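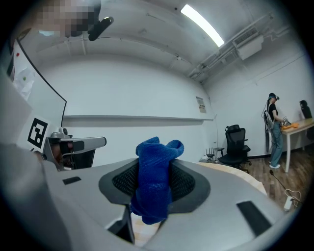
Tastgate Reuse Project: progress report to the Seneviratne Fund
Friday, July 21, 2023

You asked for a frank account of the first half of the grant, so we will start with the figure we like least. Our bid promised that 200 households would borrow from the Tastgate tool library by now. The number who have joined is close to that. The number who have borrowed more than once is 40, and we think the second figure is the one worth watching.

Spending is on track. Of the 3,000 pounds released in the first payment, most went on insurance and the booking system from Dusico. The system works, but Dusico's claim that online booking would double our loans has not been borne out – most members still ring up or just come in.

White walls, concrete ceiling, and the rail or ledge running across.

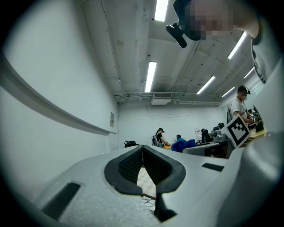 Inside the room, with the checkered floor.

The leaflet drop by Trastenetti reached every street on the list. We can't trace a single new member to it and would not pay for another.

We also doubt our own survey. It shows people very pleased with the service, but it was filled in by people standing at our counter.

For the second half we propose 2 changes: drop the leaflets, and open one evening a week from October. We don't know whether evenings will bring people back. We will send you the repeat loan figures either way.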